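Renting in Wevville: the questions I get every week

I answer most of my email in the evenings with a cup of tea going cold next to me, and I've noticed I keep typing the same replies over and over. So I'm putting them all on one page! If yours isn't covered, write to me and I'll add it. Last updated 28 May 2020.

Do you rent apartments or just houses?

Both, but mostly apartments. I look after the Drolline building on the river side and a handful of small houses up the hill (the ones with the steep front steps, sorry, movers). Apartments come up a lot more often. The houses tend to go to friends of the people moving out before I even get a sign in the yard.

Can I see a place in person right now?

Yes, one household at a time. Since March I've been unlocking the door and waiting outside while you look around, and I'm happy to answer questions from the sidewalk afterward. If you'd rather do a video call I'll walk through with my phone and open every closet you want opened.

What does it cost to apply?

The application fee is 70 dollars per adult. It covers the credit check and the call to your last landlord. I don't take it until you've seen the place and told me you want it, so please don't send money ahead of time, even if you're very excited.

Is parking included?

At the houses, yes, it's your own driveway. At Drolline one spot is included and a second one is 80 dollars a month when there's one free. There's usually a short wait.
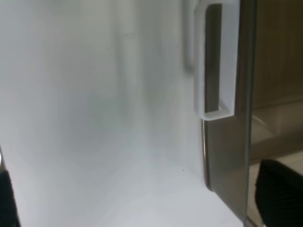 The wait for that second spot is longer in winter, one Drolline tenant wrote to me, and you should ask about it the day you sign, before the boxes are even unpacked. I agree completely. Tell me early and I'll put you on the list.

Are pets okay?

Up to 2 cats or one dog. Dogs need a quick meet and greet with me first, and I'll admit I look forward to those more than anything else in this job.

How long is the lease?

Twelve months to start, then month to month. I sometimes do 3 months at the Bekham Street house between longer tenants, so ask if that would help you.

Who do I call when something breaks?

Me, for anything that can wait until morning. For water coming through a ceiling or no heat, call Mocanu Maintenance directly at the number on the back page of your lease. They pick up at night. Then text me so I know what's going on.

Can I paint?

Sure! Send me the color first. You don't have to paint it back unless it's very dark.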